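A Wet Morning in the Teaching Hall at Medetti

The invitation said doors at nine, and by ten past there was already a line for the coffee. Medetti holds its open morning every April in the old Lundgren building on the edge of Jendville, a former bearing plant with excellent windows and no heating to speak of. I drove 33 miles in the rain to watch people teach robots to tidy up, a skill I have so far failed to pass on to anyone in my own house.

You sign in, you get a sticker, you get a sheet of paper telling you not to put your hands past the yellow tape. Then you are let loose.

The talk

First came a talk, in a room with too few chairs. The short version: nobody at Medetti writes a program that says "move left four inches, close fingers." A person does the job through the robot, the computer records all of it, and later a piece of software tries to do the same thing by studying the recordings. Their current project, called Brukurlow, has 1,532 of these recordings. The slide with this number on it stayed up for a long time, and I think we were meant to be impressed. I was, a little. Then someone asked how many had been thrown away, and the answer was 400, mostly for things like the operator sneezing.

Leading by the hand

The first station was the old-fashioned method. You take hold of the arm, the motors go slack enough to let you, and you walk it through the job like a nervous dance partner. Visitors were allowed a turn. The arm is lighter than it looks and still heavier than you want, and it has opinions about its elbow. I guided it from one peg to another. On playback it repeated my route faithfully, including the bit where I had stopped to push up my glasses.

The staff were kind about this. One of them explained that hesitation is the thing they spend the most time training out of new operators, as the software has no way of knowing which pauses matter. I have been thinking about that more than I'd like.

Remote control

The second station was the one everybody crowded around. The operator sits back from the table with a small copy of the arm, about as grand as a desk lamp, and whatever the small one does the big one does too. The theme was kitchen things, in the loosest sense: plates, play food, a bottle of Heinz ketchup. I asked whether the ketchup was full and was told that this was a popular question.

What surprised me was how slow it is. Picking up a toy strawberry with your own fingers takes no thought whatever. Doing it through two thin black ones, from a chair, with no feeling in them at all, takes the kind of concentration I associate with parallel parking. The operator lined up, lowered, backed off, turned the wrist a hair, lowered again. A small boy next to me whispered "come on" the entire time.
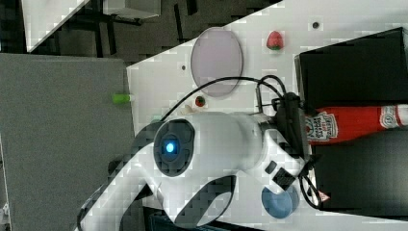

Having a go

Visitors could book five minutes in the chair, and I did. Your hand wants to rush and the arm is always a beat behind, so you overshoot, correct, and overshoot the other way. Then you remember the gripper has a back as well as a front. I knocked over one thing, nudged another well out of reach, and finally got a piece of plastic fruit into the air, where I held it for much too long out of pride. My recording was not saved. They were very quick to tell me so.

Practical notes

The morning runs until half past twelve and is free. Parking is on the gravel side, and the gravel side is mostly puddle. Bring a sweater. The remote control slots go early, so put your name down before you get coffee. Children are welcome and noticeably better at it than the adults.

They were expecting 630 visitors over the morning, and the coffee ran out at eleven.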